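Ratanaporn Dance Archive Opens Notated Collection of Thai Court and Village Dance to Public Use

Recordings, scores and teaching notes available to schools and companies from June
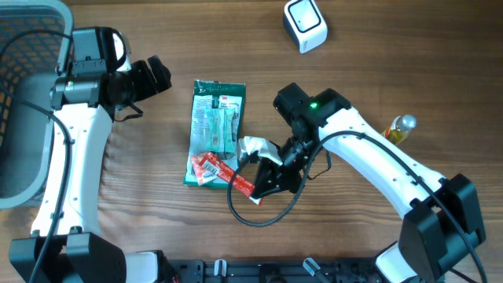 Two robot arms at a wooden tabletop, with small objects between them.

BONDBY – The Ratanaporn Dance Archive will open its notated collection of Thai court and village dance to outside users in June. The collection holds 300 dances, each documented by a movement score, a reference recording and a set of teaching notes. Access has until now been limited to staff and to visiting researchers with a written introduction.

The material was gathered over 21 years by the archive's founder, Boonmee Bunnag, and a series of regional teachers. It covers solo, paired and group forms. Masked dance drama is not included and will be treated in a separate publication.

Each score follows the same layout. The upper staff gives the position of the hands and fingers, the middle staff the torso and head, and the lower staff the feet and the direction of travel. Percussion cues are written beneath the lower staff at the beat on which they fall. Where a dance has no fixed length, the repeatable section is bracketed and the signal that ends it is given in the notes.

"Older scores tended to record the feet and leave the hands to the teacher," said Bunnag. "In this repertoire the hands carry much of the meaning. A bend of the wrist that comes half a beat early is a different gesture, and the score has to say so."

Variants are listed under the parent dance. A version is given its own entry only if the order of the figures changes or if the music is in a different cycle. Differences in costume, tempo or number of dancers are recorded in the notes. Users who know the earlier typescript catalog should be aware that entry numbers have changed; a concordance is supplied.

The recordings were made with live musicians wherever players could be found. Where they could not, the dance was recorded to a counted pulse and marked as such in the entry. Front and rear views are supplied for all group dances. Solo dances have a front view, with a side view added for figures performed on one knee.

Access is offered at 2 levels. Reading access allows scores and recordings to be consulted at the Bondby reading room. Teaching access allows registered schools and companies to copy scores for class use and to show recordings in rehearsal. Neither level covers public performance of dances that remain in the care of a named teacher or family. These entries carry a restriction mark, and requests are forwarded to the holder for a decision.

Sombat Siriwan, head of notation, said the restriction marks had taken longer to settle than the scores. "Some holders wanted the dance seen but not taught. Others were content for it to be taught, provided the opening salutation was left out. We have recorded the terms in the words they were given to us."

A training course in reading the scores will run alongside the opening. It consists of 5 sessions and assumes basic experience of any dance form, but no knowledge of notation. The first course will be held at the Mesden Studio and the second at Prikley Hall. Participants should bring soft practice clothing and a pencil.

Corrections to published entries may be sent to the archive in writing, quoting the entry number and the measure. Accepted corrections will be issued as a dated supplement.

About the Ratanaporn Dance Archive
The Ratanaporn Dance Archive collects, notates and preserves traditional dance of Thailand. It maintains a reading room and a small practice studio in Bondby.

Press contact
Press Office, Ratanaporn Dance Archive, Bondby
Review copies of sample scores are available on request.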